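Simulation first, floor second: notes on the Terkport rollout

2019-07-22

The delivery carts at our Terkport site go live in September. I have been on the integration side of this since the winter, mostly on route logic and door handling, and I want to write down what changed for the people on the shift while I still remember how it used to work.

The old arrangement was simple. Two porters per shift moved totes between receiving, the sample store and the offices upstairs. A full loop took 67 minutes when the elevator cooperated and 90 when it did not. No schedule existed on paper. People phoned down, and whoever picked up decided what went first.

The carts run on Zeva, a dispatch package we license by the year. Zeva does not take phone calls. A request needs an origin, a destination and a priority from 1 to 5, and the porters spent most of the spring translating their own habits into that form. It was slower than anyone had planned for. "Take the cold stuff before the paper" is one rule to a porter. In Zeva it became a tote class, a time limit and an exception for the days when the cold store is being defrosted.

The job titles did not change. The jobs did. One porter per shift now loads and unloads, and the other watches the queue and clears faults. The second job pays the same and is more tiring than it looks, mainly from the alerts. Our first configuration raised one every time a cart waited at a door. We have since moved door waits to a log that gets read at the end of the shift, and the complaints dropped off.

Doors are still the weak point. Most of ours swing into the room, and a cart planning its path from a floor map does not know that a leaf takes up space it was counting on. It also has no idea that someone may be standing on the other side. The porters knocked with an elbow and listened. We had to turn that into a stopping distance and a wait time, and we did the tuning in Radu, the simulator, before asking anyone to stand near a moving cart.

Radu rooms are crude. Floor, walls, a door, a person in the doorway, maybe something on the wall so the localization has a feature to hold on to. That is enough for what we need.

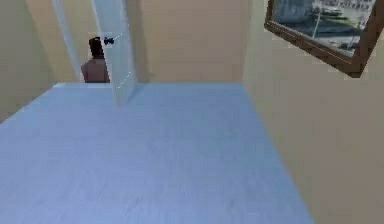
The values that came out of those runs were conservative, and the porters asked for them to be more so. They wanted a cart to stop short of any open door and stay stopped until the person had moved off. I argued against it on throughput grounds and lost. Having reviewed the trial logs, I no longer think the cost matters much. The elevator is still the bottleneck.

Remaining items before September: the charging dock by receiving has to move off the fire route, the Hever badge readers need a firmware update so the carts can request a door, and the night shift has not had its training. The phone line stays connected until the end of the year. The queue operator will answer it and type the request in by hand.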